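Brusine flood

The Brusine flood was a river flood that struck the town of Brusine and the farmland below it in March 2000. The Cernora River left its banks overnight after two days of rain on melting snow, and by morning the lower part of the town was under water. No deaths were recorded. A total of 1251 people left their homes, most of them from the streets between the rail yard and the river.

Background

Brusine lies on a bend of the Cernora, where the valley widens and the current slows. The oldest streets are on the higher west bank. The east bank was used for grazing until the rail yard was built, and housing followed without much change to the level of the ground. A low earth levee protected the east side, but it had a gap at Grandar Road, which was meant to be closed with timber boards when the river rose.

Course of the flood

The boards at Grandar Road were put in place during the evening. Water came around the north end of the levee shortly before midnight and filled the rail yard first. Telephone service failed on the east bank, and firefighters went from door to door by boat. Several residents walked out through waist-deep water before the boats reached them, carrying pets, medicine and, in one often repeated account, a full birthday cake in a roasting pan.

Siobhán Cronin, who ran a small grocery on Grandar Road, stayed on the upper floor of her building for 30 hours and lowered bread and canned food to passing boats in a laundry basket. Her written account is the main source for events on that street. It differs from the fire department log on the time the water peaked.

Aftermath

The river fell slowly, and the east bank stayed closed to traffic for more than a week. The Van Beek furniture works, the largest employer in the lower town, lost its stock of seasoned lumber and later moved to the west bank. The gap in the levee was filled and Grandar Road was raised to cross over it.

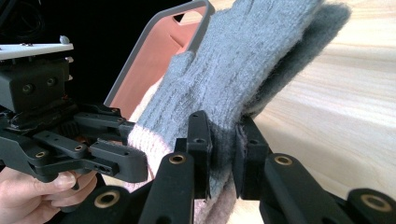
A high-water mark was cut into the north wall of the former grocery. The building is now a private house, and the mark can be seen from the sidewalk.

Contact the editors | Page last edited 16/04/2024 | Copyright and reuse | Back to top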